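Workshop tips: living with the robot bench

Zandura put the pair of arms in before December, and the sales talk was that we'd never sweep a bench again. I've swept plenty since. If your place is about to get the same treatment, a few tips from the people who still hold the broom.

Ask what it takes over, in writing. "Cleaning" on a leaflet can mean one brush, one dustpan and a patch of table. Ours did. Under the vice, behind the drill stand and down the gap by the wall are all still ours.

Mark the table out in squares with masking tape, the blue sort. It gives everyone the same words for where a tool goes. Press the ends down hard, as frayed tape catches crumbs and looks scruffy within a shift.

Lay the brush and pan out where there is room to get at them, and keep mugs, pencils and phones off the squares.

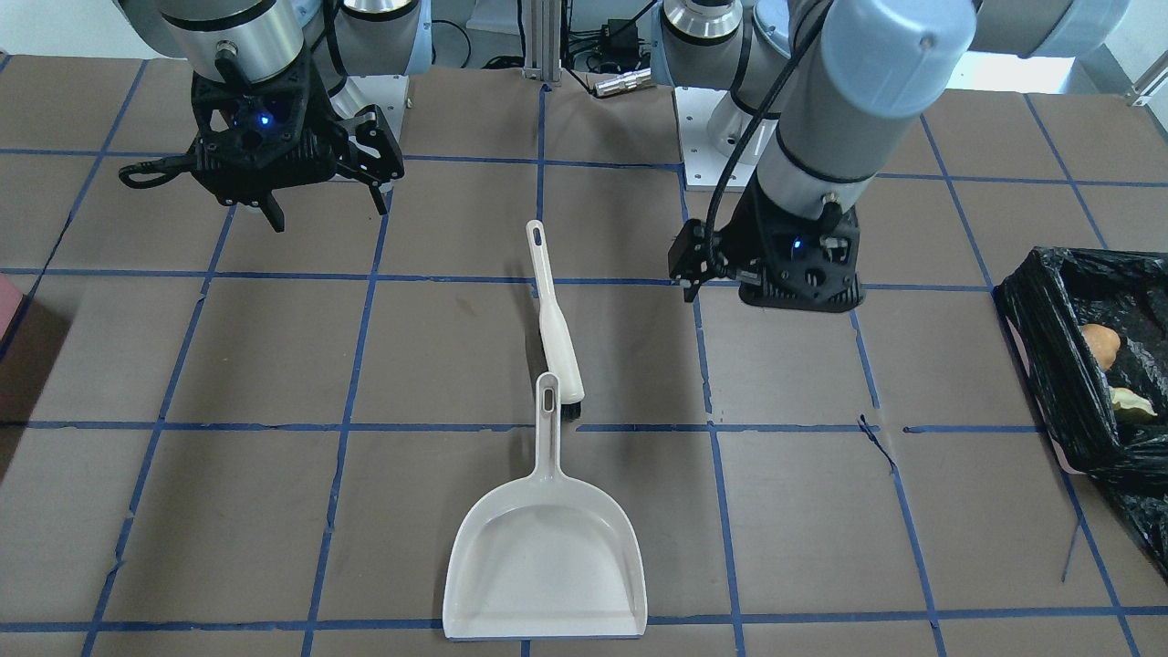
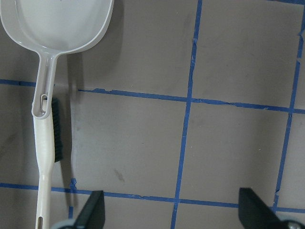 Time it yourself. The Stivska brochure has a lovely chart, but I used the kitchen clock. On our bench a person with a brush took 2 minutes. The arms took 7, and one of us stood watching for all of it. Perhaps that will improve. I'd want to see it before anybody's hours get cut on the strength of it.

Write down the minding. Setting out, fetching things off the floor, calling the helpline: none of it was on the rota, so it was coming out of tea breaks. We kept a sheet by the door and it came to 37 minutes in one shift. The manager went quiet, then found us 30 minutes of paid time a day. Keep the sheet going afterwards or the time shrinks again.

Get two people trained, and have it put down as part of the job with the pay to match. The Drullia branch trained one, who then couldn't take a holiday.

Know where the stop button is and try it every morning before the first job.

Hang on to your own brushes. Pop, the trade counter we use, does a decent stiff one with a hole in the handle. Ours lives on a nail by the sink and gets used daily.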